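4장. 소파 위 빨래 정리 (거실편)

이 장은 급할 때 보는 용도. 세탁 자체는 3장, 서랍 넣기는 5장 참고.
대상: 천 소파 (밝은 회색 계열 직물 기준). 가죽 소파는 해당 없음, 부록 B로.

준비물
- 빈 바구니 1개
- 마른 수건 1장
- 보풀 제거 롤러
- Mendby 접이판 (없으면 생략 가능. 두꺼운 책으로 대신해도 됨)

시작 전 확인
소파 좌판에 먼지, 과자 부스러기 있으면 먼저 턴다. 롤러로 한 번. 좌판이 기울어진 소파는 옷이 뒤쪽으로 밀리니까 앞쪽 절반만 쓸 것.

주의: 덜 마른 옷은 올리지 말 것. 직물 좌판에 물자국 남음. 특히 빨간색, 진한 색 면옷은 이염 위험. 새 옷은 첫 세탁 후 마른 수건으로 안쪽을 눌러 본다. 색 묻어나면 작업 중단하고 3장 이염 항목으로.

4-1. 분류
1. 바구니를 비워서 소파 옆 바닥에 둔다.
2. 건조대에서 걷은 옷을 좌판 한쪽에 쏟는다. 한 번에 8벌까지. 더 올리면 밑에 깔린 게 구겨짐.
3. 색별로 나눈다. 흰색 / 진한 색 / 빨강 계열. 흰 줄이나 흰 테두리 들어간 빨간 옷은 빨강 쪽으로.
4. 양말은 맨 나중. 짝 찾다가 시간 다 감.
5. 뒤집힌 옷은 지금 바로 뒤집는다. 접을 때 하려면 두 번 일.

참고: 겉은 매끈하고 안쪽은 수건처럼 까슬한 옷이 있음. 안팎 헷갈리면 솔기랑 라벨부터 볼것.

4-2. 펴기
1. 뭉친 옷은 가운데를 잡지 말고 가장자리를 잡는다. 시보리나 허리 고무단 쪽이 제일 잡기 쉬움.
2. 잡은 채로 살짝 들어 올린다. 무게로 접힌 데가 풀림.
3. 반대쪽 끝을 찾아 양옆으로 당긴다. 세게 당기지 말 것. 고무단 늘어남.
4. 좌판에 내려놓고 손바닥으로 안에서 밖으로 쓸어 준다.
5. 흰 줄이 있는 옷은 줄이 일직선 되도록 맞춘다. 줄 맞으면 나머지도 거의 맞음.

주의: 시보리 안쪽이 말려 들어간 채 접으면 자국이 오래 감. 손가락 넣어서 한 바퀴 돌려 펼것.

4-3. 접기
반바지
1. 세로로 반. 가랑이 삼각형은 안으로 접어 넣는다.
2. 밑단에서 허리 쪽으로 반 접기.
3. 한 번 더 접고 끝. 허리단이 위로 보이게 둠.

맨투맨, 긴팔
1. 앞면이 바닥으로 가게 놓는다.
2. 양 소매를 등 쪽으로. 소매 끝이 밖으로 안 나오게.
3. 밑단부터 세 번 접어 올린다. Mendby 접이판 쓰면 판 폭에 맞춰서.
4. 두꺼운 옷은 세 번 말고 두 번만. 억지로 접으면 서랍에서 부풀어 오름.

참고: 접은 옷은 좌판 가운데 쌓지 말고 바로 바구니로. 쌓아 두면 무너짐, 다시 접어야 됨. Dalier 서랍장 쓰는 집은 칸 높이 때문에 세워 넣는 게 편함 (5장).

4-4. 햇빛
창가 소파는 한쪽 좌판에만 해가 드는 경우 많음. 진한 색 옷은 그늘진 쪽에 둘 것. 60분 넘게 두지 않기. 면은 괜찮아도 빨강, 남색은 물 빠진 것처럼 얼룩질 수 있음. 흰옷은 상관 없음.

4-5. 마무리
1. 좌판에 남은 옷 없는지 확인. 뒤쪽 구석, 쿠션 틈까지. 작은 옷이 잘 낌.
2. 롤러로 좌판 한 번 더. 빨간 보풀은 회색 천에서 눈에 확 띄니까 꼼꼼히.
3. 바구니는 5장 순서대로 방별로 나른다.
4. 보풀 많이 붙었으면 다음 세탁 때 세탁망 사용.

문제 해결
- 접어도 자꾸 벌어짐: 소매가 두껍게 겹친 것. 소매만 다시.
- 허리단이 울퉁불퉁함: 펴기 2번부터 다시.
- 구김이 안 펴짐: 물 살짝 뿌리고 손으로 쓸기. 소파 위에서 하지 말고 다리미판에서.
- 좌판에 색 묻음: 문지르지 말고 마른 천으로 누르기. 그래도 남으면 3장.

4-2 관련, 소파 위 빨간 옷
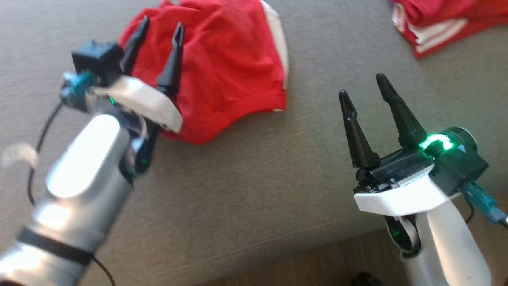
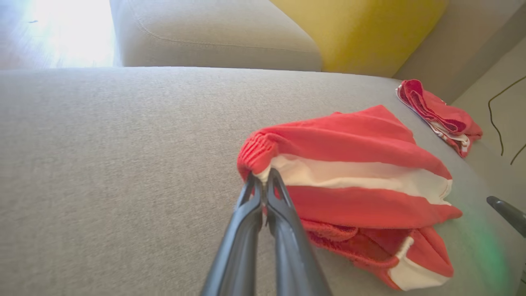 글: Réka Medve | 검토: Jussara Andrade
Forinar 생활 안내서 > 4장 거실

덧붙임. 빨간 옷이 두 벌 이상이면 큰 것부터 펼 것. 작은 건 뒤쪽에 밀어 두었다가 나중에. 두 벌을 같이 펴면 소매랑 밑단이 섞여서 더 오래 걸림.

흰 띠가 밑단에도 있는 옷은 밑단 띠 먼저 맞추고 가운데 줄은 그 다음. 순서 바꾸면 밑단이 삐뚤어지는 경우 있음.

Coutinho 세탁망 치수표는 이번 판에서 빠짐. 9월판에 다시 넣을 예정이고 그 전까지는 85쪽 옛날 표를 보면 됨. 다음 장은 서랍, 5장으로.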